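Cabinet notebook, Pratow workshop
2022-01-22
Entry by Frida, written at the bench so excuse the scrawl

Started the cabinets today, finally! I have wanted to get at these since we moved the benches, and I'm happy to say it's more fun than it sounds. Jolán thinks I'm odd for looking forward to a day of hinges and shelf edges, but there's something very pleasing about getting every door open and finding out what you own.

Plan for the day was the white cabinet with the drawer on top, then the gray-doored one next to the curtain if time allowed. Time did allow, mostly.

Drawer first. I pulled the lot out onto the bench and sorted by whether I could name the thing in two seconds. Anything I couldn't name went in the Lakatos box, and Ottó can go through that, he knows what half the old fittings belong to. The little blue button on the drawer front stays where it is, please. I like it, and it's how I tell people which drawer I mean.

Then the shelves. I want the upper compartment for flat things (sheet stock offcuts, sanding pads, the folder of hinge templates) and the big lower space for anything that stands up. Bottles down low, always, because a drip from a top shelf finds everything beneath it. One clear plastic bottle is on the lower shelf at the moment, toward the back, and that's exactly the sort of place I'd like bottles to live. Its label needs a date.

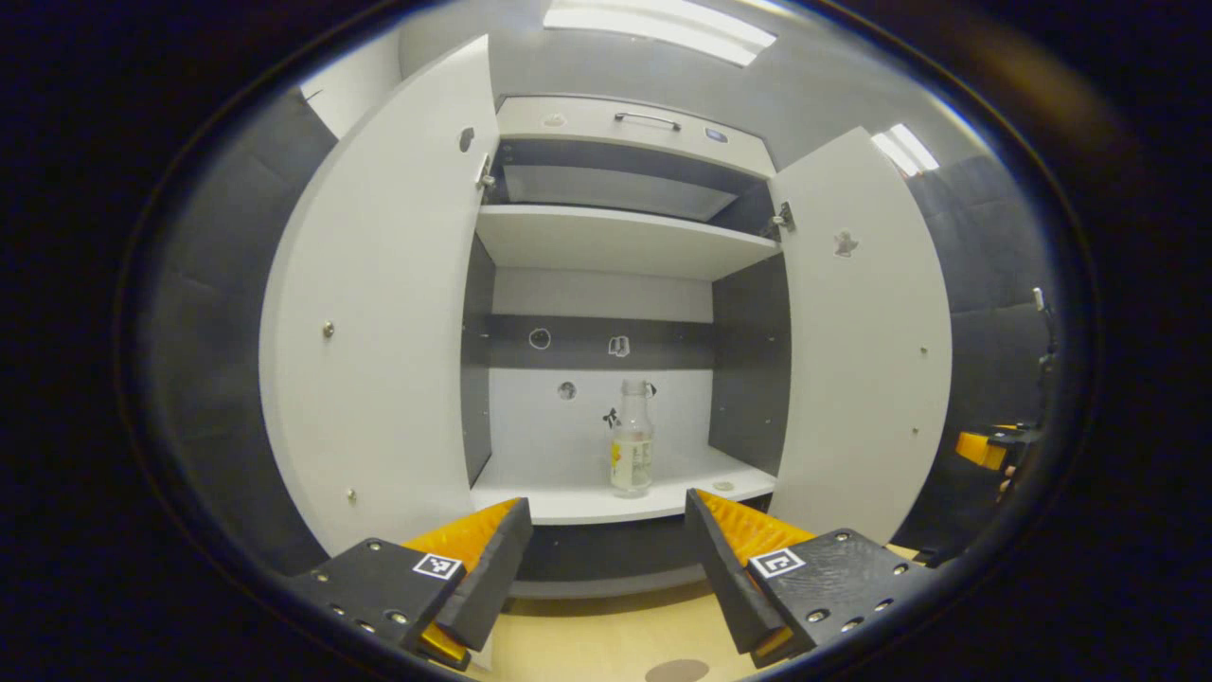
How far apart should the shelf pins be for the bottles and the tall tubs?
Set them 400 mm apart, measured from the top of the lower shelf to the underside of the next one up. That clears the tallest Kikine tub with the lid on and leaves enough room to get a hand over it.

Holes in the back: leave them open for now. I was going to plug them, and then Liesl pointed out that we'll want a cable through there if the charger ever goes in that cabinet. Good catch. She has the grommets in her tray.

Hinges on this one are in lovely shape. I went around all the screws with the hand driver, a quarter turn here and there, and the doors now meet in the middle without that little kiss of an overlap at the top. Very satisfying! Used the Truvov driver with the short bit. The long bit is too whippy for this and I chewed a screw with it back in March, so learn from me.

Wiped the insides with warm water and a drop of dish soap. The dark side walls show every streak, so go over them a second time with a dry cloth. The white shelves are much more forgiving.

On to the gray door. It's a great big thing and I'd forgotten how nice the long black handle is to grab, you can get your whole hand around it. There are two stickers on the face, the small one with the pair of icons and a larger one lower down with a drawing of a box on it. As far as I can read the tiny print it says "Taco 12-Pack", which made me hungry at a bad moment. Aba asked if I was going to scrape them off. I'm not! They're doing no harm, and scraping would leave two clean patches that look worse than the stickers.

What I would like is more air between that door and the black curtain. The curtain is quilted and heavy, and the big cut-out letters on it (the yellow t is my favorite) deserve better than being brushed by a door. I measured from the hinge side and we could shift the curtain rail 74 mm to the right with the brackets we already have. Ottó has the stud finder and says he'd be glad to do it with me, so I've penciled that in for the next session.

Also worth knowing: the pale wooden tabletop in front is the best sorting surface in the room. Lay a sheet down first if you've got anything gritty.

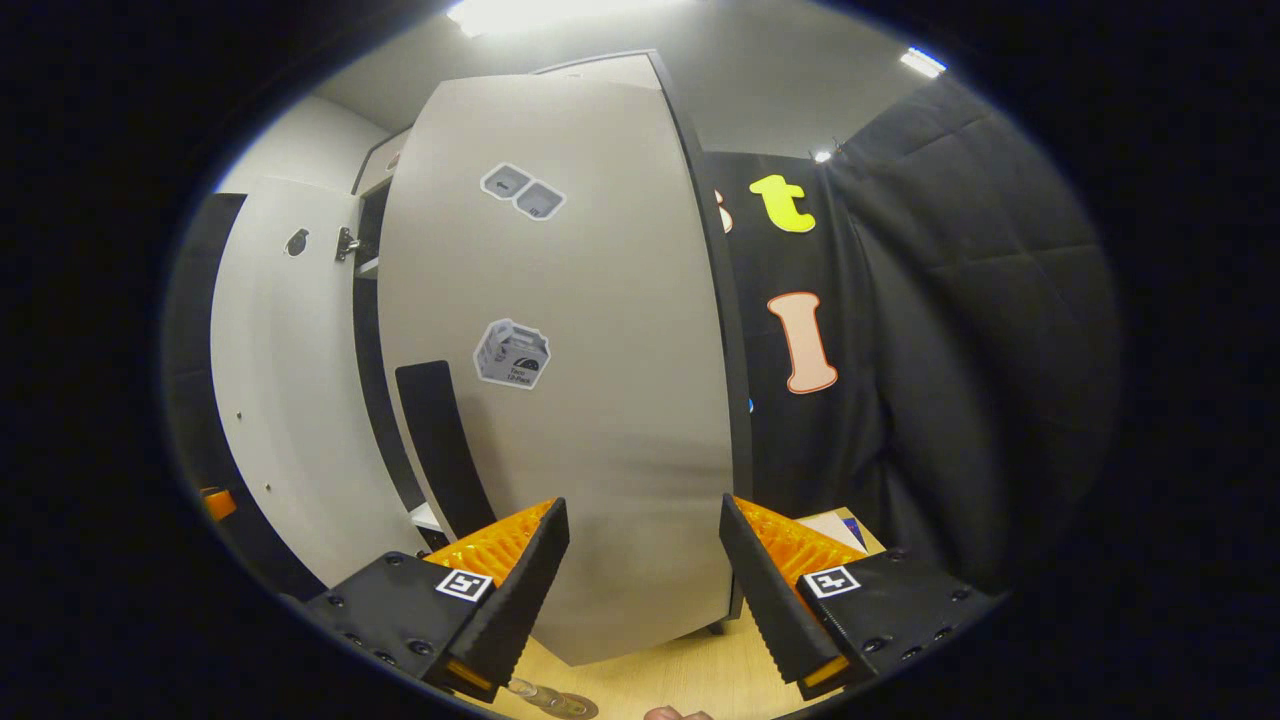

Left to do

Write the date on the bottle's label.
Move the curtain rail with Ottó.
Ask Liesl for the grommets, two of the large size.
Lakatos box to Ottó, and I'd love to hear what the brass piece with the spring is.
Order shelf pins. We have 9 good ones left and a handful of bent ones that I have thrown away, so don't go looking for them.
Check the gray door for sag after the weekend. I gave the lower hinge a bit of extra lift and want to see if it holds.

Jolán, the driver is back in your rack with the short bit still in it.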